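Home | Issues | Authors | Submit | Contact

We use cookies to remember your reading settings. Accept | Manage

3. Collecting demonstrations by remote control

All demonstrations were recorded on a two-armed station with a hand on each arm. The operator wears tracked gloves and watches the wrist views on a monitor. During each session the arms were held over the counter and the small items set out within reach of both hands (Figure 1).

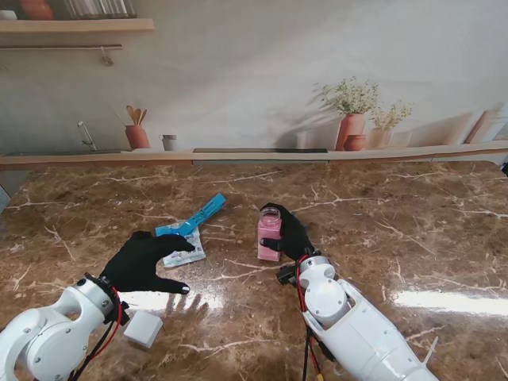

Rajan Working Group on Manipulation, Darkisdale
Posted Dec 26, 2021

Figure 1. The station during the counter task. The right hand holds a small pink jar with a clear cap; the left is open beside a foil packet.

We used six operators, none of whom had controlled the station before March. They were told to move at a steady pace and to finish a grasp with one hand before starting with the other. Demonstrations in which an item fell off the counter were kept but labeled as failures. In total we recorded 1085 demonstrations and removed 106 where the glove tracking dropped out.

Fixed views show the layout well but lose the fingertips when a hand turns away. For this reason the Zistolis recorder also stores the view from the wrist.
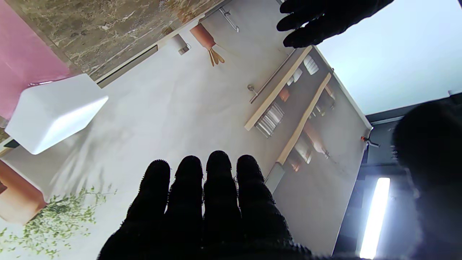

Wrist views change quickly, and the background can sit at almost any angle. We did not rotate them upright before training. A policy trained on fixed views alone often closed the hand too early on small items, and adding the wrist views reduced this error in all 3 test layouts. Results by layout are given in Section 4.

Related items
Glove tracking drift in long sessions
The Dradesa task set: notes for new users
Labeling failed grasps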